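Tolholm Glass Notes
README, last touched in March

What this is

A set of notes and photos on drinking glasses under bad light. Braso collected the first part, Treltum added stemware later, and the two never quite agreed on what counts as a wine glass. I inherited the folder and have tried to make it usable. Treat every label in it with some suspicion.

Contents

notes/ one text file per glass, 99 in all
photos/ the pictures, grouped by light color
labels.csv glass type, fill level, table surface, light color
old/ Braso's first list, kept for comparison, please don't cite it

Fill level

The fill column has four values: empty, low, half, full. The old list used percentages, which looked precise and were made up by eye. I compared 20 of them against a second reading and 15 landed in a different group. I dropped the percentages. If you need volume, measure it yourself with a jug.

"Full" for stemware is also a mess. Treltum marked a wine glass full at the widest part of the bowl, the way you'd pour it at dinner. Braso meant full to the rim. I went with the rim and changed the rows I could find. There may be more.

Contents of the glass

The liquid column says "clear", "pale", "dark" or "unknown". It used to say "water" and "white wine". I don't believe anyone can tell those apart from a photo, least of all in colored light, so both are gone.

Light color

Nkuna argued that colored light makes glass easier to pick out against a dark table. Maybe. The green group is the one people bring up, and I was ready to throw it away. In the stemmed glass on the long dark tabletop, though, the rim and the sides of the bowl show up as thin bright lines, and you can read the fill as half without squinting. There's even a faint reflection of the glass in the glossy surface under it. I would not trust the color of the liquid for a second; it is down as "pale" and should stay that way.

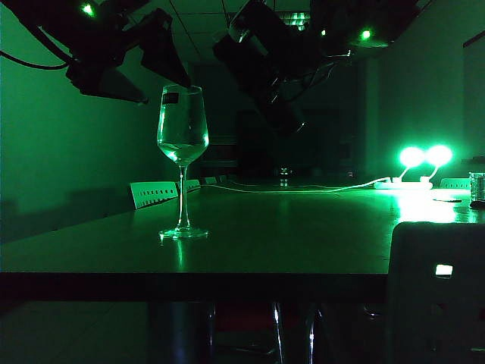
Known problems

- Stickers on glasses are not recorded, and they should be.
- "Glossy" and "wet" tabletops were one value until December. Some rows are still wrong.
- 70 rows have no table surface at all.
- Tumblers and water glasses overlap. Pick one and merge them.

Corrections are welcome if they name the row and say what is wrong with it.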